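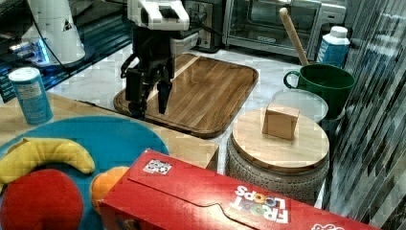
Gripper over the cutting board, left finger nearly down on the wood.

Kitchen Rules: a little gallery from our counter

Hi all! Emese Győri asked me to put our house rules somewhere people can find them, so I've made them into a gallery page. They're the ones we follow at Valtport whenever an arm is working in a kitchen. Ildikó Rácz wrote the first draft and I've been fiddling with it ever since (sorry, Ildikó).

I'll stick with the one picture up top, because most of the rules fit it anyway.

Fingertips. The left finger is almost at the board and the right one stops a bit higher, with a gap between them. Anything this close to a surface gets our slow setting, 200 millimeters a second and not a hair more. I used to run 400 up to the last moment and I've stopped doing that!

Cords. There are black ones coming off the outlet panel next to the toaster oven, plus another from the white appliance in the corner that curves toward the arm. Before each session you trace every cord with your hand, end to end, and keep it out of the reach zone. Yes, every session.

Glass and mugs. Look at the back right: green mug with a wooden spoon in it, clear glass in front. Our rule is 300 millimeters of clearance around anything breakable on any path the arm will take. Measure it with the tape, please, don't eyeball it.

Play food. Banana, orange, a big red one, all toys, on or around the teal mat. We practice with toys until a new task has gone through 2,860 logged moves without a stop. Real fruit comes after that, and Emese signs the sheet.

Boxes. The Froot Loops box is lying on its side with a little black-and-white code label on it. Labels stay flat and uncovered, and if one starts peeling you replace it before you start.

The next version of the rules is due in August. If you've got a better way of handling the cords, write to me, I'd love to hear it.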